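Sunday, September 9, 2018

Posting model, Illiditz build. The revised preference list was loaded this morning and 1,397 enlisted posts were matched against the March returns. Nearly 25 records were rejected for missing rank codes. These have been sent back to the Rocha depot for correction.

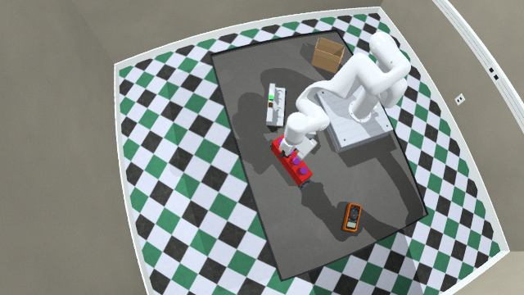 Simulation view: white arm over the tabletop, gripper above the red block.

The Derketti unit asks that soldiers be allowed 8 choices each; the present limit is 7. The limit stands until Flullemum confirms the change in writing. Run times to be recorded again once the corrected files are in.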